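Lokthorpe kitchen scene — pre-run inspection checklist, with comments
Skoltmont simulation study, drawer and cabinet tasks
Checked 2020-08-19, before the next batch of policy rollouts

Please go through the items in order and leave a comment even when everything passes. A bare OK is hard to make sense of in April, when all of us have forgotten what we were looking at, and a few friendly words help the next person a great deal.

1. Scene loads from the frozen Masson build, no local edits
OK. The hash matches. I restarted once anyway, out of habit.

2. Wrist view renders with full textures (stone, wood, cabinet fronts)
OK. The marble veining and the wood grain both come through nicely, and the pale handle outlines stand out well against the dark gray.

3. Fingers open and holding nothing at the start of the episode
OK.

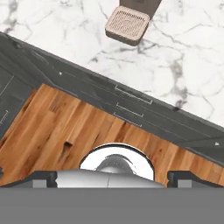 4. Joint limits and speed cap set in the config
OK, with a comment. The speed cap was still at the value from the Brulta trials, so I put it back. Do look at this one yourself, even if you're sure — it has caught me twice now.

5. Contact force cutoff ends the episode
OK. I drove the hand into the counter on purpose at 10 different start poses and the episode ended every time, with the reason written to the log as it should be.

6. Collision shapes line up with the visible furniture
Partly OK. The cabinet body is fine. The handles have a collision shape a touch thicker than what is drawn, so a near miss may be scored as a touch. We decided to leave it alone for this study, as changing it now would make the earlier 151 rollouts useless for comparison, and that would be a real shame after all the waiting.

7. Floor-level views give the policy something to go on
OK. Low poses that look mostly at planks used to be our weak spot. With the cabinet handles somewhere in view the pose estimate holds steady, and with floor alone it still drifts a little. Please note any drift in the run sheet, however small it seems to you.

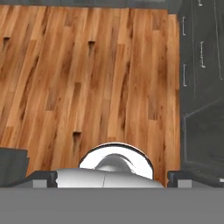 8. Random seeds written down before the run, never after
OK. 23 seeds are on the sheet, and the held-out ones are kept in a separate file.

9. Timeout set to 30 seconds of simulated time
OK. Simulated, please, and not wall clock! The two got mixed up in the first round and we had to throw out nearly a whole evening of results.

10. Success check agrees with a person watching the replay
Still open. The check passes a drawer that has been pulled out and then bumped shut again. I'd like a second pair of eyes on the replays before we report any success rate, so if you have a free half hour, do pull up a chair.

Result: cleared to run, with items 6 and 10 carried over to the next inspection.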